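Search this site Go
March, by Carmela Goicoechea

Robots and chores, your questions

Can I buy one that does the washing?
Not yet. Not for a normal house. Remus, the one we follow at Iststead, does bits of it on a good day.

Bits meaning what?
Picking up, carrying, putting down. Folding is poor. Sorting colours is OK, pockets no.

How long does a load take?
18 minutes to shift what you'd shift in two. Brayan Salazar timed it, twice.

What about shop floors?
Better. Same box, same shelf, 200 times a shift, fine. Dukia run theirs overnight and seem happy enough. 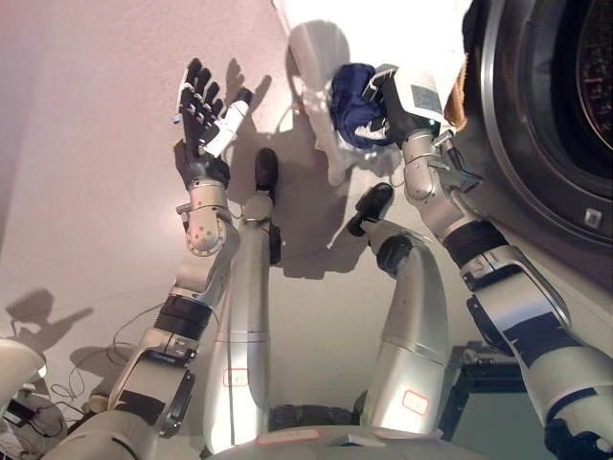 Navy cloth in the right hand, washing machine on the right.

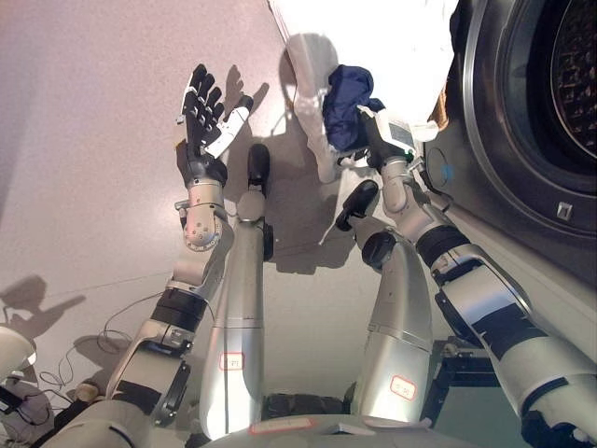 Why is laundry so hard then?
My own view is that cloth is the worst thing you can give a machine, worse than eggs. It never keeps it's shape so there's no right place to grab. A bunched up bit of navy like that one has no corners to find, and with big white stuff hanging right by it you can easly snag both. I'd put my money on dishes first.

Will you test more?
Yes, when Cárdenas get back to us on dates.

Contact us | Copyright Iststead | Back to top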